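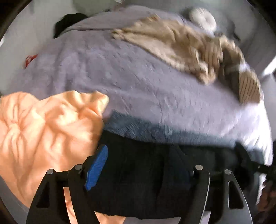
Peach satin, ribbed knits and the fuzzy blanket, upstairs at Morgan

3 min read

We use cookies to remember your preferences. Accept / Manage

So I finally got along to the Wultevent open day in March, and I'm so glad I did! It's the one where you wander through a real house while people sort clothes, and you can ask them anything (I asked a lot). Downstairs was coats and shoes, very crowded, and the tea had run out by the time I found it. Upstairs was my favourite.

They'd put everything on a bed with a lavender-grey blanket, the plushy kind, and I wanted to lie down on it straight away. The colours were gorgeous together. There was a crumpled heap of peachy-orange satin, a beige ribbed knit, something darker in a blue-grey rib, and a good spread of black across the front. My own bed looks like that most mornings, minus the satin.

The Morgan method is simple enough: knits get folded, slippery stuff gets hung, and black things go in their own pile so you can check each one in decent light. I'd never bothered with that last bit. One big black piece only had a tiny pink-and-white tag to tell you anything, and next to it was a blue-grey print with leaves on it that I'd happily have taken home.

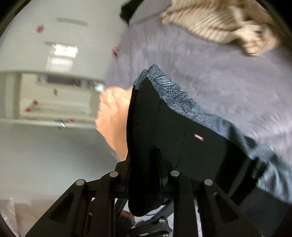 Trefor Sayce wrote in afterwards to say that he hangs his knits over the bar of the hanger, folded in half, and has done for 13 years without a single stretched shoulder. I'm going to try it with my green cardigan. Entry was four dollars, and parking on the hill is hopeless after lunch, so take the bus.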